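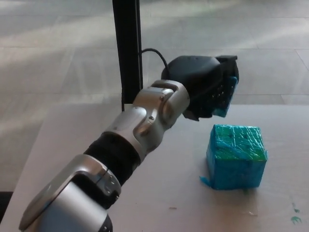

*A pale grey tabletop, with a silver and black robot arm reaching over it.*

# Tabletop

A **tabletop** (also written *table top* or *table-top*) is the flat upper part of a table, and the part that most people have in mind when they speak of the table itself. It is where the plates go, and the homework, and the elbows that somebody has been asked to take off it. The legs and frame that hold it up are usually treated separately, and in the furniture trade tops and bases are quite often sold apart, so that a buyer may bring home the one and go on using the other for many years.

## Materials

Solid wood is the oldest common choice and, for a great many households, still the best loved. It can be sanded back and finished again when it has become scratched, but it swells and shrinks with the damp in the air, and a wide top must be fixed to its frame in a way that lets it move a little. Small wooden blocks known as buttons are the traditional answer, and slotted metal brackets do the same job.

Veneered and laminated boards came into everyday use in the twentieth century. They stay flatter than solid wood and are lighter on the purse, though a chipped edge is harder to put right. Glass, stone, tile and metal tops are all made too, each with its own followers, and stone in particular calls for a good stout base and a few willing friends on moving day.

## Shape and size

Rectangular tops are the most common, as they sit neatly against a wall and can be pushed together to make a longer table. Round tops have no corners to bump into and are kind to conversation, since everyone can see everyone else, but a large one leaves its middle out of reach.

Thickness varies a good deal. The Trastik range of kitchen tables is made with a 19 mm board, while its small Stumholm side table has a round top 476 mm across, just wide enough for a lamp, a book and a cup of tea if the book is not too grand. Many larger tops are given a deeper edge to make them look more solid than they are, and the underside of the rim may be shaved to a slope for the opposite effect.

## Colour and finish

Oil, wax and varnish are the usual finishes for wood. Oil is easily patched, wax gives a soft sheen but marks readily, and varnish keeps out spills for longest. Painted tops were for a long time found mainly in kitchens and nurseries.

Pale greys are popular for work tables, where they are restful to look at and less glaring than white under a bright lamp. Very dark tops show dust and crumbs, and very glossy ones show fingerprints.

## Care

A damp cloth followed by a dry one is enough for most tops. White rings left by hot cups on varnished wood often fade by themselves, and people have pressed everything from mayonnaise to toothpaste into service against the stubborn ones, with mixed results. Felt pads under vases and bowls should be looked at now and then, as trapped grit will scratch.

## See also

- Worktop
- Trestle table
- Tablecloth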